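Teaching by Remote Control

Elmarie Zwane leads demonstration work at Vurkine, where operators guide a simulated arm through tabletop tasks. "The operator supplies the judgment," she said. "The arm records the path."

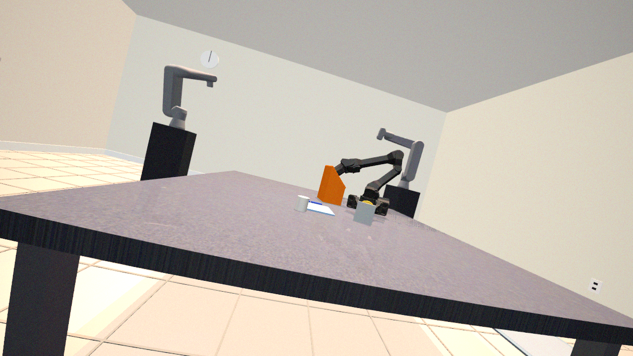
Each operator trains for two weeks before any recording is kept. The current set holds 206 demonstrations. 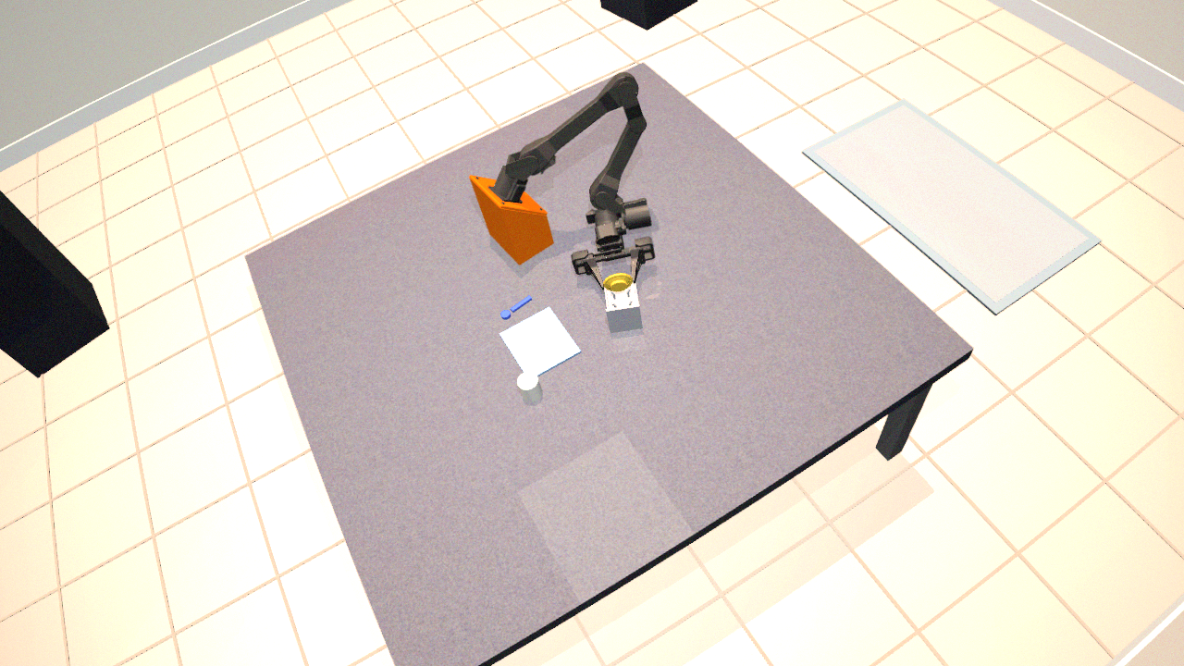
The simulated gripper holding a small white block.

Ms. Zwane said that hesitant runs are reviewed separately. "A slow grasp may still be a sound one." 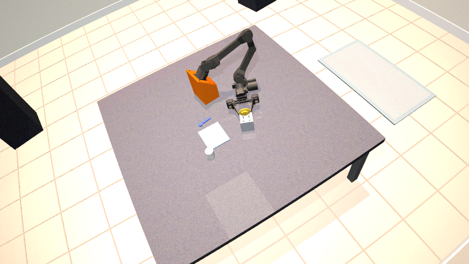

Plans for September

Vurkine will add 17 tasks, with Tanvir Akanda overseeing the remote sessions.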